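Bratska (software)

Bratska is a grasp planning and control package for robot arms that pick loose parts from open bins. It was written at the Teixeira workshop in Jastthorpe and is used mainly for research on picking long, plain objects such as sticks and blocks.

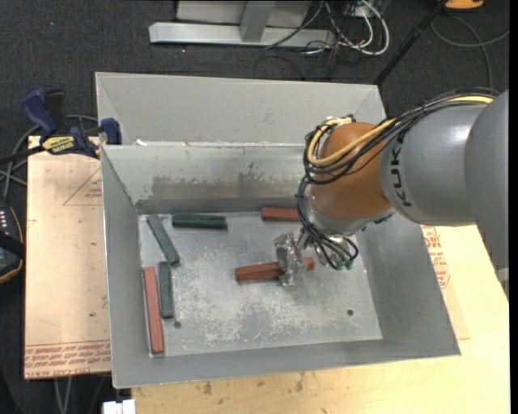 The package is split into three programs that pass messages to one another. The first handles perception, the second chooses a grasp, and the third, called Nando, plans the arm's path and sends it to the controller. Each can be restarted on its own, and Nando holds the arm still if it hears nothing from the other two for 200 milliseconds.

Perception

Perception starts from a stored model of the empty bin, including the slope of each wall. Anything that stands clear of this surface is treated as a possible object and fitted with a box. Objects lying side by side are a known source of error, as two may be fitted as one. Version 2 added a colour check, which splits a box when its two halves differ strongly in colour. It does not help when neighbours are the same colour.

Grasp choice

For each box the planner tries a set of hand positions along the long axis and scores them. Grasps near the middle score highest, and those that would bring the fingers close to a wall are marked down. The default limit is 60 candidates for each object. Sticks resting against a wall often have no valid grasp — in that case the planner moves on to another object and looks again after the next pick.

Path planning

Nando checks the arm, the hand and the cables against the bin model. Cables are treated as a thick sleeve around the wrist, a cautious choice that rules out some safe paths. Sloped walls and internal dividers are stored as flat plates.

Testing

The test set supplied with the package holds 2,012 recorded picks, of which 383 are failures kept for replay. A replay runs the perception and grasp programs on stored data and reports any change in the chosen grasp. It does not test path planning, which needs either the arm or the separate simulator.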